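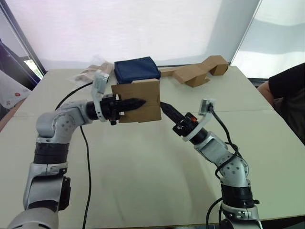

Figure 2. Small carton held above the packing table, fabric box behind.

3.2 Packing materials

The packing study used small brown cardboard cartons closed with tape along a single seam. Cartons of this size are common in mail-order shipping, and they are hard to keep still inside a larger container. We compared two kinds of outer container: a fabric-covered box with soft edges (Figure 2, dark blue) and a rigid carton supplied by Triltix. Each container was packed in 16 trials, 8 with filler and 8 without.

Folded cardboard served as the filler in six of the trials. Sheets were creased by hand into panels following the pattern in Chaudhary's earlier work on reused packaging, then set upright between the carton and the container wall. The remaining filler trials used plastic bags. Bags were reused until they tore.

All work was done on a white table large enough to keep the materials within reach. Flat sheets stayed on the table between trials. Archana Chaudhary recorded the position of each carton after packing and again after the container had been tilted to both sides. Shift was measured from the taped seam to the nearest inner wall.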